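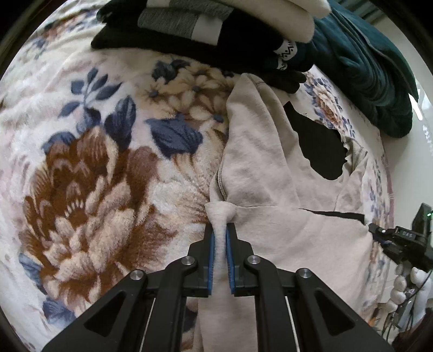 Guides > Preserving > Hattar steam juicer > Section 4: Setting up and first run

4. Setting up and first run

Read section 3 first if you haven't washed the parts. These notes are for the Hattar with the long hose. Short hose models, see the Clilerow sheet, most of it is the same but the clip is different.

4.1 Before you start

You need the water pan, the juice kettle (the one with the funnel in the middle), the fruit basket, lid, hose, clip. Clean bottles and caps. A low stool or a box for the bottles to stand on, lower than the hob.

1. Check the hose for splits. Bend it double near the spout end, that's where they go.
2. Push hose onto spout. Wet it first. It should go on a good thumb's width.
3. Put the clip on and close it. Do this now, not later.
4. Fill the water pan to the upper line. Not over it, or it boils up through the funnel and thins your juice.
5. Stack: pan, kettle, basket, lid. Spout facing the front of the cooker, or whichever side your stool is on.

NOTE: induction hobs. The older pans don't work on these. The Sirico base plate does fit underneath but it's slow, add 10 minutes to everything in 4.3.

CAUTION: don't stack it on the smallest ring. Full basket is top heavy.

4.2 Loading

6. Wash the fruit, pull off leaves. Grapes can stay on the stalk. Apples and pears quartered, cores in. Plums halved if they are big ones, otherwise leave. Rhubarb in short lengths.
7. Fill the basket to the rim and no higher. Dont press it down, the steam has to get through.
8. Sugar, if you're using it, goes in layers with the fruit. Leave it out for jelly and add it later at the pan.
9. Lid on. Check it sits flat all the way round.

4.3 Running

10. High heat until you hear it boiling, then down to medium. Start timing from the boil.
11. Soft berries and currants, 42 minutes. Grapes the same. Apples, pears and quince, 89 minutes, and have a look at the water halfway.
12. Top up the water pan from a kettle, boiling, never cold. Lift the whole stack off to do it. Two people if you can.
13. Run off the first jugful and pour it back over the fruit. The first lot is always paler than the last and this evens it out.

CAUTION: NEVER LET THE WATER PAN RUN DRY. It warps, and a warped pan won't sit level again. Not covered by the guarantee.

CAUTION: the steam comes out at the back when you lift the lid. Tilt it away from you. Long sleeves.

4.4 Bottling

14. Bottles hot, straight out of the oven or the rinse. Stand them on a folded cloth on the stool.
15. Hose right into the neck, open the clip, fill, close the clip before you move along. The hose gets very hot so hold it by the clip handles.
16. Cap each one as you go.
17. Leave to cool where there's no draught. Check the caps next morning, any that haven't sealed go in the fridge to be used first.

NOTE: juice stops coming but the basket still looks full? Stir the fruit with a long spoon, lid back on, another 10 minutes. If there's still nothing the spout is probaby blocked with skins, see 6.2.

4.5 Afterwards

Heat off, clip open, let the last of it drain into a jug. Pulp can go through a sieve for fruit butter or out to the hens (no stones). Rinse the hose straight away and hang it up to drip. Grape stains on the basket come off with vinegar.

Spare hoses and clips: part 126, from the Drukcombe counter or by post. Say which model.

Next: Section 5, Descaling

3 comments | 10 shares

Contact us | Copyright Hattar Preserving | Back to top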